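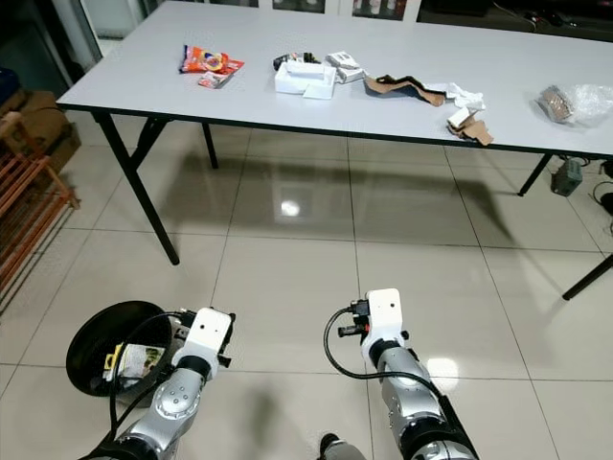

Re: Parallel grippers on thin rubbish, stock pads or soft?

gridline7: Two arms, same white gripper on each, clearing packaging off a folding table into the black bin. Stock pads on the left, Corkell soft pads on the right. Torn cardboard is fine with either. Wrappers and tissue are the trouble.

mudlark_k: Soft pads wear out. Ours were done by 1,000 cycles.

gridline7: What closing force?

mudlark_k: 20 N.

ohmslaw: Too high for tissue. I'd drop to 7 and keep the stock pads.

mudlark_k: Disagree, they slip on plastic.

Comments (2)

tarn: Watch the cable loops at full wrist roll.

pell_r: Which controller?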